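Category: Student Projects / Progress Reports

Kotville High School Robotics Club
Laundry Sorting Project - Midyear Report to the Stindora Education Fund

The grant period runs from September through May. This report covers the work done through the end of January. Spending is on a separate sheet, sent with the signed cover letter.

The club has 11 students this year, up from last year, and most of them are sophomores. We meet after school until 5:30. The project we proposed was to have a pair of robot arms take clothes out of a laundry basket and put them on a table by color. By the end of the year the students are to show it at the regional student fair in Gullport.

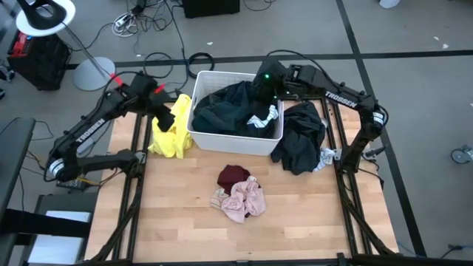 Submitted by Teodoro Goicoechea, Club Advisor
Kotville High School

Both arms are bolted to the frame and have been running since October. Setup took longer than the proposal allowed for. The students had to redo the cable runs twice, and we lost most of a month to a bad power supply. The replacement came out of the repair line in the budget.

The students split into three groups in November. One group operates the arms and records the practice runs. One trains the model on the recorded runs and keeps the log of what was trained on what. The third handles clothes, lighting and the test sheet, and it has turned out to be the busiest. Every run starts from a written setup card so that two different students can lay out the same load. We use a plain white basket for all runs and a mix of light and dark clothes, all donated by families.

Picking from the top of a full basket is in fair shape. The model can lift a single shirt and carry it to the table on most attempts. Dark clothes are harder. When two black items lie together the gripper tends to bring up both, and the students have not found a good fix. They are trying a second lamp.
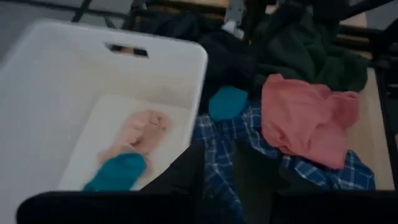 Small items have been the main problem since December. A shirt offers a lot of cloth to grab and it does not matter much where the gripper closes. A sock can slide under something else or stay at the bottom when the rest is gone. Pairs are worse, as with the teal socks, where one is in the basket on the pale pink garment and the other is on top of the plaid shirt in the heap. The model has no idea that they belong together, and our test sheet had no place to record it. The students voted to add a line for split pairs but not to score it this year. I agreed with that. Matching was never in the proposal and I would like them to finish what was.

We changed the plan in two other places. Folding has been dropped. It was listed as a stretch goal and we have not started on it. We also moved the first full test from January to March so that the training group can record more runs with socks and other small pieces.

Attendance has been steady except during exams. Two students left for winter sports and 4 joined, which is included in the count given earlier. The new members spent their first three weeks on safety rules and on the emergency stop before they were allowed to operate. There have been no injuries. One gripper finger cracked in December and was replaced from spares.

Zeng, the machine shop in Gullport, has offered to cut a second set of rails at cost. We have not accepted yet - the rails we have are fine, and I would want the fund's approval before moving money out of travel.

Still to do before the next report:

- record the sock runs
- finish the second lamp mount and repeat the dark clothes test
- run the full test in March with a load the model has not been trained on
- book the van for Gullport

I would also ask the fund to confirm whether the final report can include student writing. Several of them have kept good notebooks and would like to send pages from them. The parent permission forms would need to go out by March.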